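4.2 Préparation du plateau avant huilage

Les consignes de cette section s'appliquent aux plateaux en bois massif de la gamme Skerketti. Pour les plateaux plaqués, se reporter à la section 4.5.

1. Déposer les accessoires et dépoussiérer le plateau à l'aspirateur, brosse souple montée.
2. Repérer le sens du fil sous une lumière rasante. Sur les teintes foncées, le veinage est fin et peu contrasté.
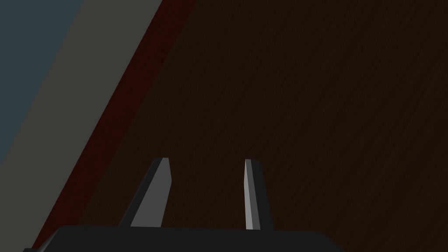 Notice Skerketti – Page 22

3. Poncer au grain 80, toujours dans le sens du fil. Ne pas utiliser de ponceuse à bande.
4. Dépoussiérer, puis appliquer l'huile Laaksonen au chiffon non pelucheux. Laisser pénétrer 40 minutes.
5. Essuyer tout l'excédent. Une huile laissée en surface poisse et retient la poussière.

ATTENTION : les chiffons imbibés d'huile peuvent s'enflammer spontanément. Les étaler à plat à l'extérieur ou les immerger dans l'eau avant élimination.

Remarque : la teinte définitive n'apparaît qu'après 5 jours de séchage. Ne pas poser d'objet humide pendant cette période. 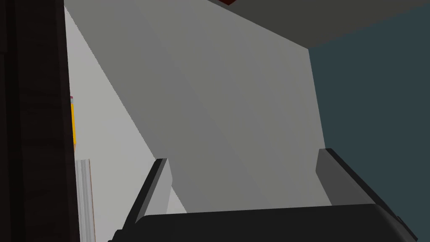
Le serrage des chants rapportés s'effectue après séchage complet de l'huile, avec la colle Groltbridge. Intercaler une cale martyre de chaque côté et serrer progressivement, sans dépasser le refus. Les deux mors doivent se dresser de part et d'autre de la zone à serrer, comme les doigts gris foncé de la vue ci-dessus. Essuyer les bavures de colle avant la prise.

6. Desserrer les deux côtés en alternance.
7. Contrôler l'affleurement à la règle et reprendre au racloir si nécessaire.

Révision de juin. Rédaction : Helmi Salminen.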